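3.2 Wall Decoration and Floor Finish in Rented Homes

The survey was sent to tenants in four districts: Burkside, Rukel, Leka and Direo. Of the 1460 households contacted, 339 returned a completed form, and 304 of these gave usable answers to the questions on changes made to the home. The remaining forms were set aside for this section but are included in the rent figures reported earlier. Tenants were asked what they had put on the walls, what they had done to the floors, and whether the lease allowed it.

Answers on walls were the more detailed of the two sets. Tenants wrote at length about framed prints, movie posters, family photographs and calendars, and many described where each item hung and how it was fixed. A large framed poster on a plain, light wall was a common choice among tenants living alone (Figure 4a). Households with children more often reported several small items grouped near a door or above a table.
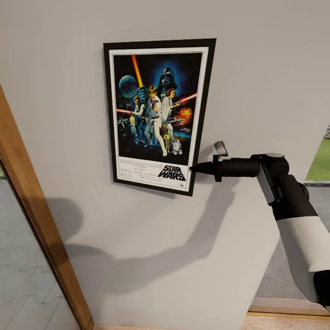
Lease terms on the subject varied widely. In Burkside, most leases allowed picture hooks but required that holes be filled before the tenant moved out. Leases in Rukel tended to say nothing at all, and tenants there were the least certain of their rights. Several had asked the landlord in writing and received no reply. Others had used adhesive strips from the start, a practice that carried its own costs when paint came away with the strip.

Floors were treated differently. Few tenants thought of the floor as something they could change, and the written answers were short. Where boards were exposed (Figure 4b), tenants spoke mainly of noise, drafts and the risk of being charged for scratches. Rugs were the usual response to all three. In Leka, where many of the buildings have been split into small apartments, neighbors below had in several cases asked for rugs to be laid.
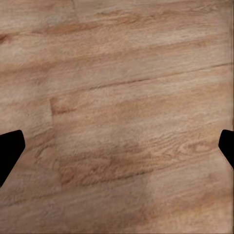
Deposit disputes followed the same pattern. Tenants who reported a dispute named floor damage more often than wall damage, although walls were altered far more often. One likely reason is the price of repair – a filled hole can be painted over in an afternoon, while a worn board may call for sanding across the whole room. Landlords in Direo had begun to attach dated floor records to the lease, and tenants with such a record described the final inspection as shorter and less tense.

The form was tested with 12 households in September before the main mailing. Two questions on floor covering were reworded as a result, and the test answers are not included in the totals given in this section.

Figure 4. Interior surfaces: (a) framed poster on a light gray wall; (b) wooden plank floor. Computer-rendered views.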